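Budgeting a two-arm bench cell

Step 1. Price the bench before the arms. Reach, clamp positions and cable runs set the tabletop size, and at Liltanham the bench quote took 11 days to come back.

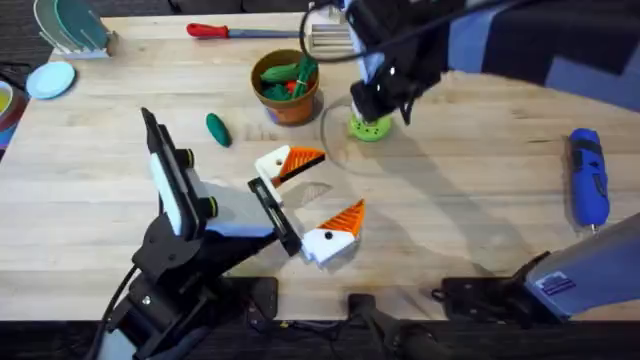 Mounting hardware belongs on its own budget line. Allow for a bracket or plate per arm, plus clamps. Household test objects go under consumables – a plastic cucumber or a flowerpot costs little, but the purchase order still needs a code.

Step 2. Cost the fingertips separately. Nusby and Atel both quote grippers with one set of tips. Order 2 spare sets per arm and add 50 per cent for freight if the supplier is overseas.

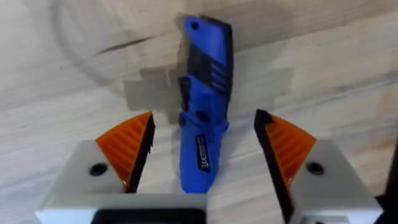 Step 3. Fix the lead time in writing. Shehu gave us 6 weeks in February and honoured it. Send the signed quote to Rakiya Ugwu in purchasing, with the GST shown as a separate amount.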